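About Plollell

Plollell is a small language school with big tables. We teach Spanish to English speakers and English to Spanish speakers, very often in the same room and at the same time, and if that sounds a bit noisy, well, it is! We like it that way.

The school was started by Estela Cisternas and Clodagh Madigan, who met while sharing an office at a translation firm and spent most of their lunch hours correcting each other's grammar. Their first class had six students and met on Monday evenings in Clodagh's dining room, with Estela's sister's folding chairs and a great deal of tea. By the following February they had outgrown the dining room (and possibly the patience of Clodagh's family), and they signed the lease on our present home on Quezada Street. 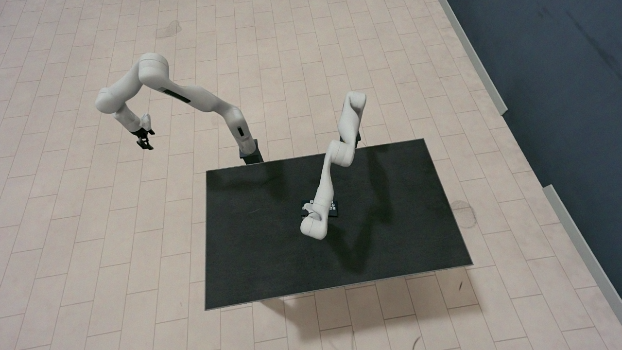
How we teach

We believe people learn a language by having something to say to somebody. Every class is built around conversation, with grammar brought in when you need it – usually right after you've tried to tell a story about your weekend and gotten stuck halfway through. Classes run for two hours with a break in the middle, and beginners are every bit as welcome as folks who studied in high school and are sure they've forgotten it all. 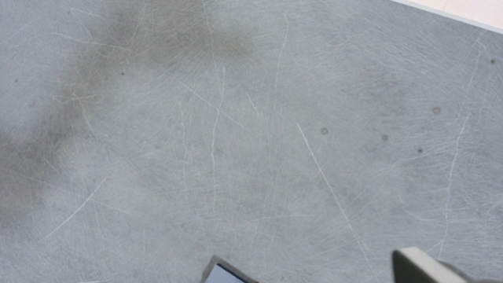
A well-worn gray surface, full of fine scratches.

Our teachers

Ignacio Huenchumán leads the beginner groups and has a gift for making shy people talk. Tadeo Quiroga teaches the advanced classes and runs our book club, which is now happily lost in the middle of a very long novel. Bautista Tapia looks after the children's program, and he also keeps our lending library, all 851 books of it, 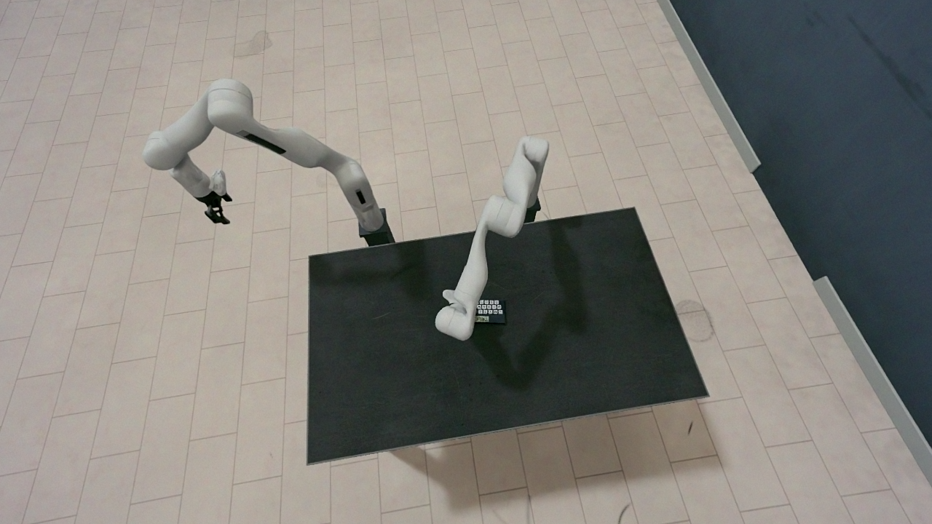 and he would love for you to borrow one, whether or not you're enrolled. Come by any weekday after four, pull up a chair and say hello in whichever language you're feeling brave about. Your first class is on us.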